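Search posts, people, topics

Posted 12 April 2021
by Tsehay Tamiru

Okay, so a few of you asked what's been going on at work since the robot showed up, and I said I'd write it up on my day off. It's my day off! Thread.

Quick background for the newer people: I do turnovers for Pisden, the furnished apartment company. Guests move out, we go in, and the place has to look like the website again before the next ones get there. Forty apartments in the Sedar building, 92 sofa pillows on the inventory sheet. I've fluffed every one of them more times than I want to think about.

The robot is a Kumitz. We call it Du, which was the first half of somebody's idea for a name, and the second half never got voted on. Two arms, a gripper on each. It does living rooms. Bathrooms are still me, thanks so much.

The pillow job goes like this: pick it up, lift it over the seat, set it back where the sheet says. On the cream sectional that means teal and light gray, and the gray one leans up against the tufted part. I do it in one swing without looking. Du takes hold from both sides like it's carrying somebody's birthday cake.

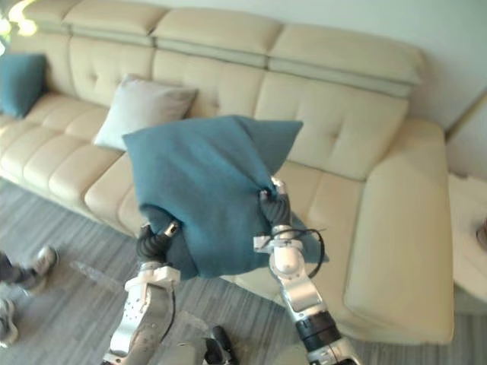 Tsehay Tamiru

I'll give it credit, it does not throw anything. I throw. My whole technique is throwing. Mekdes Derese trained me, and she does this karate chop in the top of every pillow to make the two little ears stand up, so I do it too. Du doesn't chop. It squeezes the fabric where it holds on, and then somebody has to go smooth the creases out. The first week that somebody was Mekdes, and she had opinions you could hear from the elevator.

So what changed? Biggest thing is we used to work in pairs and now a lot of the day it's one person plus Du. Faster on paper. But I used to talk to Mekdes for the whole shift, her kids, my landlord, what we were cooking, and now I get her at lunch. I didn't expect to miss the talking that much. Du is a terrible gossip.

Second thing, we stay with it. You don't park it in a living room and go scrub the tub. One of us stands near the end of the sofa and watches, and if a pillow goes somewhere weird we stop it and put in a note. My knees love this. My brain does not! By the third sofa I'm naming the carpet stripes.

The notes are a whole job now. They're up to 3483 since we started, all of ours put together, and I know that because the number sits at the top of the tablet like a high score. Some of mine just say "no." I've been asked to be more specific.

Somebody replied already asking about hours, so let me answer that one properly. Nobody on my team got let go. Two people who left weren't replaced, though, and I'm not going to pretend those are completely different things. We asked about it at the staff meeting and got "we're reviewing in August." So, August.

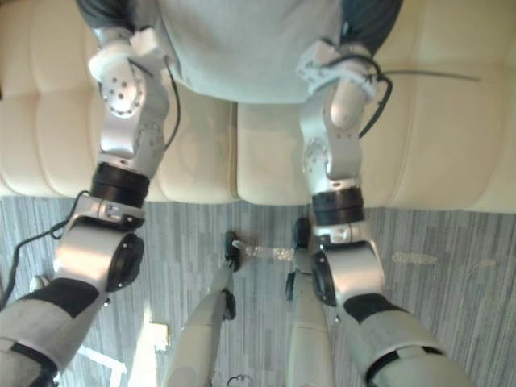
Pay is the part I really wanted to get into. Watching Du counts as a "technical duty" on the new schedule, and for the first two months technical duties paid exactly the same as wiping counters. Mekdes is the one who wrote it all down and took it to the office. Her argument was that the arms don't do a floor check, a person does, and she's right. You get a clear plastic thing lying on the gray carpet right down by the robot's legs, and who's going to spot that against all those streaks? Me, on my hands and knees, like always. They gave us a bump. Small one, but it's on the stub, and it's for everybody on the team, including the folks on weekends.

The bump came with a training, which was one morning and a binder. The binder is good! It has a page on keeping cables clear of the furniture and a page on how to stop everything, and that second page is the one I photocopied and taped inside my cart.

Something I like, since I've been complaining: my shoulder. Sofas were the worst part of the day for me, all that leaning over the back to reach the corner seat. I've had maybe three bad shoulder nights this spring, and last year I'd have had that in a week. If Du wants to take over the big sectionals forever I will personally carry its binder.

What I don't like is the guest in 2120 who came back early for her charger, saw us working, and said "oh wow, so it's doing your job." Ma'am, I'm standing right here with a tablet and a lint roller.

Anyway, Mekdes is trying to get us back in pairs two days a week, one on Du and one on the kitchen, same apartment, so we can at least yell to each other. The office said put it in writing, so she's putting it in writing. I'm on spelling. Will post when we hear.

Going to go lie on my own couch now. It has one pillow, and it's on the floor.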